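Print this page | E-mail this page

Why Does Paint Wear Off?

Paint is on walls, cars, bridges, pencils and toys. It goes on wet and turns into a thin, hard skin. Then, little by little, it starts to chip, fade or rub away. This page explains what paint is made of, how it sticks, and why it doesn't stay perfect forever.

What is paint made of?

Most paint has three main parts.

The first part is the pigment. Pigment is a very fine powder that gives paint its color. Some pigments come from rocks and soil. People who lived in caves used reddish earth to draw animals, and some of those drawings can still be seen today. Other pigments are made in factories.

The second part is the binder. The binder is the glue. It holds the bits of pigment together and makes them stick to whatever you are painting. Without a binder, the color would brush off like chalk dust.

The third part is the liquid that makes paint runny enough to spread. In many paints used at home and at school, this liquid is mostly water. As the paint dries, the water goes into the air. The pigment and the binder stay behind.

How does paint hold on?

If you looked at a piece of wood through a strong magnifying glass, you would see that it isn't really smooth. It has tiny holes and grooves. Wet paint runs into these small spaces and hardens there, a bit like roots growing into soil.

Glass and shiny plastic have far fewer places for paint to grip. That is why painters often rub a shiny surface with sandpaper before they start. The sandpaper makes scratches, and the scratches give the paint something to hold.

Painters may also use a primer. Primer is a first coat that sticks well to the surface and gives the next coat a good base.

Why do edges wear first?

Look at an old door, a stair rail or a painted block. The flat parts may still have plenty of color, but the corners and edges often look lighter. There are two reasons for this.

Wet paint pulls itself together, the same way a drop of water makes a little dome on a table. On a sharp edge, this pull draws the paint back toward the flat sides. So the edge has a thinner coat from the start.

Edges also get bumped more. When a block falls, it usually lands on a corner or an edge before it lands on a side. Each knock can take off a tiny piece of paint.

A brush matters too. The bristles leave small ridges and streaks, with thicker paint on the ridges and thinner paint in between.
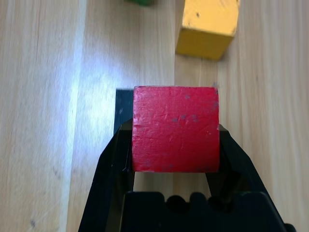 Vlastimil Dvořáček wrote to us from Dolton that he has painted the same garden gate 3 times, and the top rail, where people put their hands, has always been the first part to go. He now gives that rail an extra coat.

Hands wear paint down by rubbing. One touch does almost nothing, but a gate in a busy place may be touched thousands of times in a year.

What do sun and rain do?

Sunlight carries energy. Some of it is ultraviolet light, the same kind that can give you a sunburn. Over time it breaks up the binder and changes some pigments, so the color fades.

Rain gets in through small cracks. Wood swells when it soaks up water and shrinks when it dries. Hard, old paint can't stretch very far, so it cracks, and the cracks let in more water. In winter the water may freeze. Ice takes up more room than water — so it pushes the cracks wider.

Try it yourself

You need two scraps of cardboard, some poster paint and a sunny window. Paint both scraps the same color and let them dry. Tape one to the window with the painted side facing out. Put the other in a drawer. Leave them for a month, then put them side by side and compare. Does one look paler? Try it again with a different color. Some pigments fade much faster than others.

Comments (3)

Katene: We did the window test in April. The pink faded a lot but the black looked the same.

Ginen: Does nail polish work the same way? Mine always chips at the tips.

Ultcombe Reader: My class wants a page on rust next, please.

This site uses cookies to remember your settings. Accept | Learn more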